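Equipment planning: the gripper line for next year

The draft equipment budget goes to Stijn Van Acker in December, and the handling cell takes the largest share of it. Two suppliers have quoted, Asotitz and Vanhove. Both prices cover a gripper, a wrist mount and one set of fingers. Neither covers spare cables, and on a hand like the one at Skulbridge the cables run down the back of the housing where they can be knocked. We have added a separate line for them. 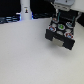
What the quotes leave out

Asotitz lists replacement finger pads at 117 euros a pair. Vanhove sells them only in boxes of 100, so its lower unit price means little to a site with one cell. Delivery from either firm is two to three weeks. Pads should be bought with the gripper and booked as consumables, as repairs come out of a different budget and need their own approval.

Calibration is charged by the visit. Sites that plan to change fingers often should ask for the procedure in writing and have their own staff trained — the Purnilura project did so and has cut its outside visits to 2 a year.

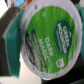
Test items also need a budget line, and most drafts we receive have none. A request that says only "sample goods" will be sent back. State the item, the pack size and how often it will be replaced. Coffee pods are a sensible entry: they are cheap, and the foil lid and rim should be looked at for marks after each run. Printed lids such as the green Dark Magic one, held here between teal pads, also carry a small square code, so the same stock can serve if a code reader is added later. Readers are not part of this round.

Send completed forms to the planning desk under cost code 1501. Forms without a supplier quote attached will be held over to the next round.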